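Pindgate Handling Trials
Minutes of the gripper and controller meeting, December
Held at the Mestolthorpe hall, 10.15 am

In the chair: Fares Sfeir
Also present: the Pindgate trials team, two from Primard
Apologies: the Gudeta project lead

1. Minutes of the last meeting
Agreed with one change. Under item 4, "wrist mount" should read "finger mount".

2. Hand-held grippers
Both units have now been through the cloth task. The operators prefer the curved fingers to the flat pads for picking up a single layer, but the curved ones tend to slide on thin sheeting if the approach is too low. Two operators said their hands were tired by the end of a session. Primard asked whether the trigger spring could be made lighter. Fares said a softer spring had been tried on the bench and the fingers did not close fully with it.
Action: Primard to send two springs of medium strength.

3. Cloth trials
The target is 300 good recordings per gripper type. We have 80 with the curved fingers that pass checking. Most of those turned down were lost because the fingers left the camera's view during the fold. It was agreed that operators should start each fold nearer the middle of the sheet and keep the wrist level.
Sheet size stays as it is until the target is met.

4. Handheld controllers
Compared with the hand-held grippers for the same tasks. The controllers are less tiring, and new operators pick them up faster. Small movements are harder, and there was a noticeable lag when the arm was reaching across the worktable. The Primard side thinks this is a settings matter. Fares would like it measured before anything is changed.
Action: Fares to time the lag over 6 runs with the present settings.

5. Costs
The remaining trials budget is some 2,000 pounds. Spare fingers to come out of this. No decision on a second headset.

6. Pictures from the trials
Cloth work with the hand-held grippers first, then the controllers on the green-covered table.

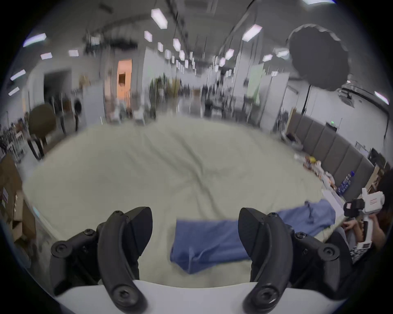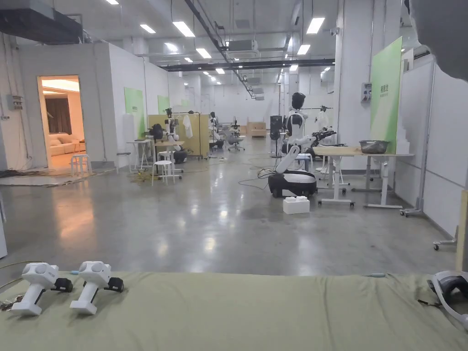
7. Any other business
The naming of recordings is still not the same on both sides. Task name first, then gripper type, then operator number. Old files to be renamed by Pindgate.
Gudeta has asked for a short written comparison of the two methods. Fares to draft, Primard to comment.

8. Next meeting
January, same place, 10.15 am. The lag timings will be the first item.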